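Home › Phones and Tablets › Buying and Upgrading › Ask the Community

Category: Mobile phones — Buying advice, contracts and trade-in

Posted in April by Bednárik

Is it worth pre-ordering a new phone, or should I wait and buy the one below it?

Hello everyone, and sorry in advance for the length of this, I have never managed to write a short post in my life.

My phone is on its last legs. It's an old Onent handset that I bought outright, and it has been a faithful thing, but the battery gives up by the middle of the afternoon and it stopped getting updates a good while ago. My banking app now shows me a polite little notice each time I open it, telling me that one day soon it won't open at all. So I've accepted that I need a new one, and I would like it sorted before I go away in the summer.

The one I've had my eye on is the new Zuvmont, which is on pre-order now. Bought outright it is £681 for the smaller storage, and there's a bigger model with the extra camera lens and a larger screen for £1,295, which made me put the laptop lid down and go and do something else for a bit. If you pre-order you get a set of wireless earbuds thrown in, and the shop says the offer ends on Tuesday. I know that these offers are designed to make people like me hurry up, and I can feel it working.

The trouble is that I can't decide between three things. I could pre-order the smaller Zuvmont and have the earbuds. I could wait a couple of months and see whether the price comes down, as people always say it does. Or I could take it on a contract with my network, Tivby, who will let me have it for nothing up front but want me to sign for longer than I'd like. I have been on a SIM-only plan for years and I'm very fond of it.

What I do with a phone is fairly ordinary. Messages, maps, a lot of photographs (mostly indoors and mostly in poor light), the banking app, podcasts while I cook, and video calls with my sister, who lives far enough away that we rely on them. I don't play games. I would like it to last me as long as this one has, and I would like the camera to be decent, and beyond that I'm not fussy. Oh, and I do have small hands, so the big one may be out of the running anyway, even if I came into money.

Has anybody here pre-ordered a phone and been glad of it? Or sorry? And does anyone know how the trade-in works, because the shop's page says "up to" a certain amount and I suspect that my poor old Onent is nowhere near the "up to". Thank you for reading this far!

Sort by: Most helpful | Newest

kettleandtoast
Regular contributor

Hello, and don't apologise for the length, I'm about to be just as bad.

I pre-ordered my last two phones and I'd do it differently now, so let me tell you how it went and you can take from it what you like. The first time I was very pleased with myself. I had the phone on the morning it came out, I had a free case and a free charger, and I felt like a person with their life in order. Then in the autumn the same shop had the same phone for a good deal less, with a better case. It wasn't a disaster, I had used the thing every day in the meantime and been happy with it, but I did feel a bit of a chump.

The second time I pre-ordered because of a trade-in bonus, and that one did work out. They were giving an extra sum on top of whatever your old phone was worth, and it was only for people who ordered early. So my first question back to you would be whether the shop is offering anything like that as well as the earbuds, as it is often tucked away on a different page. Earbuds are nice if you need earbuds. If you already have a pair you like, then try to think of the offer as being worth nothing to you, and see whether you still want to hurry.

On the "up to" business, you are quite right to be suspicious. The top figure is nearly always for last year's most expensive model in perfect condition. For an older phone with a tired battery you may be offered very little. Do the online form, it only takes a few minutes, and be truthful about scratches, because they inspect it when it arrives and will lower the offer if you've been kind to yourself. I'd get a price from one or two of the recycling sites on the same evening too, and compare. And please don't forget to sign out of everything and wipe it before it goes in the envelope! I forgot to take my old one off my account the first time and there was a great deal of emailing back and forth.

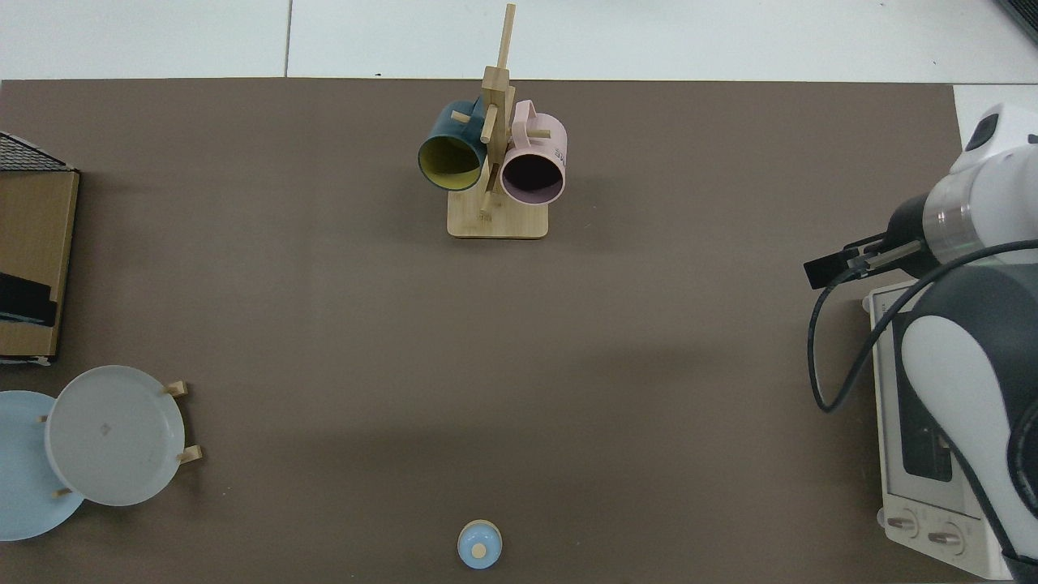

As for the camera, I'd say that matters more than anything else on your list, and it's the part that is hardest to judge from a shop's website. The sample pictures are always of mountains and people laughing on boats. What you want to know is how it copes with your own rooms in your own light, so if there's a shop near you with one on display, go in and take some pictures of dull household things. Something like that dark teal mug on the wooden mug tree is a much better test than a mountain, because you've got a deep colour on the outside, that yellow inside it, and pale wood right next to both. A poor camera will turn the teal to black and make the yellow glow like a lamp, or else it will get those right and wash the wood out to nothing. Then zoom in on the result on the phone's own screen and see if the edges have gone to mush. Most display phones will let you take a picture, although they wipe themselves every so often, so do your looking while you're standing there.

While you're in the shop, hold it in one hand and try to reach the top corner with your thumb. I have small hands as well and I can't tell you how much I came to resent a large phone that I had paid a lot of money for. I used to drop it on my face when reading in bed. The smaller one sounds like plenty for what you do, and I really wouldn't lose any sleep over the extra lens. On most phones the spare lens is for zooming in on things far away, and you've said that most of your pictures are taken indoors.

About lasting a long time — look up how many years of security updates they promise, and check when the clock starts. With some makers it begins on the day the model goes on sale, so if you buy it late in its life you've already lost a slice. That's one small argument for buying early that people tend to forget. It wouldn't be enough to make me pre-order on its own, but it would stop me from waiting a whole year to save a little.

If it were me, I would wait for the first few weeks of ordinary owners' reviews. The early ones are written by people who've had the phone for a matter of days, and faults with batteries and overheating tend to come out after that. You've got until the summer, so you do have the time. Let us know what you decide, I always like to hear how these turn out.

14 people found this helpful

plainsim_pat
Member

Stay on SIM-only. Add up what the contract costs over the whole term, take away what you'd have paid for your SIM in that time, and compare what is left with the price of the phone. When I did it with Tivby the contract came out dearer, though that was a while back and they change the prices all the time so do check. Also look for the line about the price going up every spring. It goes up on the phone part as well with some of them.

If you can't pay it all in one go then some shops do interest-free, which keeps your SIM separate. Read the bit about missed payments first.

6 people found this helpful

mossy_stile
New member

I don't know the Zuvmont at all I'm afraid, so I can't help with whether that one is any good, but I wanted to ask if you had thought about putting a new battery in the old one? I had mine done at a little repair place and it was like having a new phone again. I was so pleased that I told everybody.

Edit: sorry, I have just read your post again properly and seen the part about the updates and the bank. A battery won't help you with that. I'll leave this up in case it is of use to somebody else whose phone is still getting its updates. Good luck with it, and I hope the calls with your sister are nice and clear on whichever one you get!

1 person found this helpful

Bednárik
Original poster

Thank you all so much, this is far more than I hoped for. I did the sums as suggested and the contract is out, it was dearer than buying the phone and keeping my SIM, and that was before I found the line about the spring price rise, which was at the very bottom of the page in grey.

I also filled in the trade-in form. I won't say what they offered for the Onent but it would just about buy me lunch, provided I didn't have a pudding. I think I'll keep it in a drawer as a spare.

I already own earbuds, so I am letting the offer go and will wait for the reviews. In the meantime I'm off to the shop at the weekend with a mug in my bag — a blue one, as I haven't got a teal — and I'll come back and report on how the camera does with it.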